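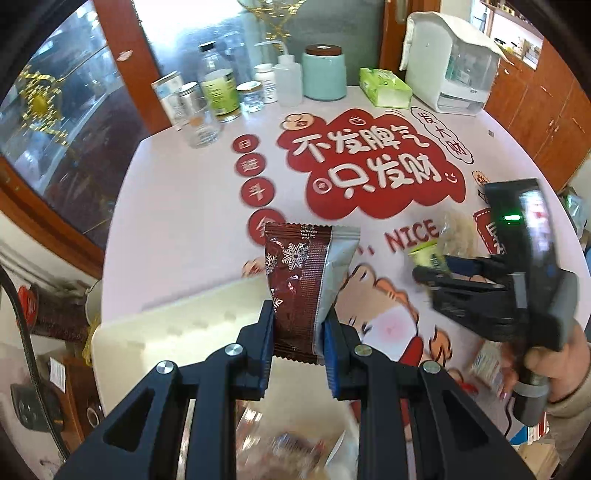 *Snack packing on the round table, pink printed cloth.*

Home | Projects | Data | Notes | Contact

# Vitlow: table-top snack packing

Print this page | E-mail this page

Vitlow is a collection of short recordings of people sorting and bagging wrapped snacks at a table. It follows the earlier Jirklow set, which covered folding and hanging clothes.

## What is in it

- 300 recordings of packing snacks into bags
- 200 recordings of taking them out again
- 607 text labels, one or more per recording

The remaining labels cover recordings with a pause in the middle - each half gets its own line.

## Table and cloth

The tabletop is rounded and covered with a light pink printed cloth. The large red cloud in the center reads 不发脾气 只发财 ("don't lose your temper, just get rich"). A speech bubble up and to the right of it says 发大财, "make a big fortune". The word NICE is below the cloud.

The print is busy, and small red packets are easy to lose against it. If you crop to the table, keep the cloth in. Several labels use it for position, such as "move the packet onto the cloud".

## Items

- Small wrapped snacks, including a brown packet with a white snowflake and a silver foil section
- Plastic bags, transparent or translucent
- A white foam board with a row of shallow square indentations

Labels say "packet" for anything sealed and "bag" for anything packets go into. Flavors are not labeled.

## Known problems

- 7 recordings have the label file from the next one. Fixed in the June copy.
- Foil glare can hide the edge of a packet.
- "Tray" and "board" both mean the foam board.

## Contact

Labels: Lai-ching Tseng. Files and checksums: Nidia Carhuamaca. Please give the recording number when you write.

This site uses cookies. By continuing to browse you accept our use of cookies. OK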